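Home Columns Workshop Notes Archive Subscribe Log in

The Cheap Gripper Wins Again, and I Am Not Happy About It

I spent most of July being wrong about fingers.

The argument started over money, as our arguments do. Our group had a two-armed robot model in simulation and two grippers we could put on the ends of it. One was the Irum, a narrow thing with a list price of 1299 dollars and a manual that uses the word "dexterity" on nearly every page. The other was the Givis, which is a stubby pair of fingers and a motor. I wanted the Irum before anyone had run a single test. I had already picked out where it would sit on the bench.

Yuxi Hou, who had to sign for it, wanted numbers first. So we made a deal. Household chores in simulation, the same controller for both grippers, and whichever did better would get bought in metal.

Choosing the chores took longer than running them. Everyone who works on home robots has a favorite kitchen, and everyone's favorite kitchen is suspiciously roomy. The counters are at elbow height and the mugs all have handles facing forward. I have come to believe that half the progress in our field is progress in counters. Yuxi insisted on bathrooms, on the grounds that bathrooms are where a person who needs help at home will need it, and also that I had been getting smug.

Bathrooms are awful. There is no room to swing an elbow. Everything worth picking up is small and sits on a hard glossy surface next to something you would rather not knock it into. The controller we used, Jia, plans a lovely path through open air and then loses its nerve beside a porcelain tank. I watched it back away from one like a man who has walked in on somebody.

We ran 117 trials. The Irum did what the manual said it would. It could close on a thin edge with great delicacy, provided that it arrived at exactly the right angle, and it almost never arrived at exactly the right angle. When it came in a little crooked, it pushed the object away, politely, and then closed on nothing with the same great delicacy. The Givis came in crooked too. It just had enough finger to grab the thing anyway.

I made excuses, of course. I said the contact friction was set too low, so we raised it, and the Givis got better. I said the wrist camera was mounted badly for the Irum, so we moved it 2 centimeters, and lost an afternoon, and moved it back. I said a simulator can't tell you about rubber. That last one I still believe, and I would like it noted that I believed it before I started losing.

What bothers me is how we talk about hands in this business. We rate a gripper by the hardest thing it can do once. The video shows it picking up a grape or a playing card, and we all clap, and the person who will someday live with the machine would like it to pick up the soap every single time. A spec sheet has a line for grip force and a line for stroke. I have yet to see a line for how far off you can be and still get away with it, and I would trade most of the other lines for that one.

Late in the month we put a different hand on each side and reran the bathroom reach, mostly so I could watch my side lose in real time.

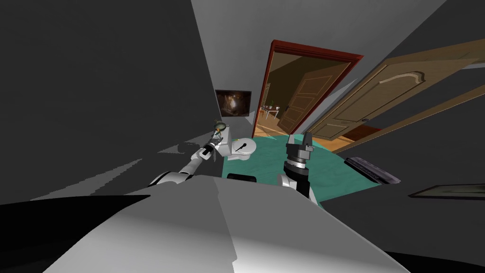

Yuxi said that the trouble was never the fingers, that we'd been grading two grippers on the mistakes of one controller, and that a better planner might turn the whole table upside down. I thought this was generous, considering who had won.

It may also be right. If Jia could land within a hair of where it aimed, the Irum might look like the bargain of the year. But I don't have that controller. I have this one, and it parks like my uncle. A gripper that needs a perfect arm should be sold with the perfect arm in the box.

We bought the Givis. I still think the Irum is prettier.

Comments (3)

benchrat40: Same story at our shop in Anville. We bought the fancy one, and it lives in a drawer. Wide fingers forgive a lot.

Odile: Did you try slowing the last bit of the approach? Ours stopped shoving things once we cut the speed for the final stretch. It takes forever but it gets there.

tmarsh: "Progress in counters" is going up on our wall. Would like to see the failed grasps broken out by object if you kept them.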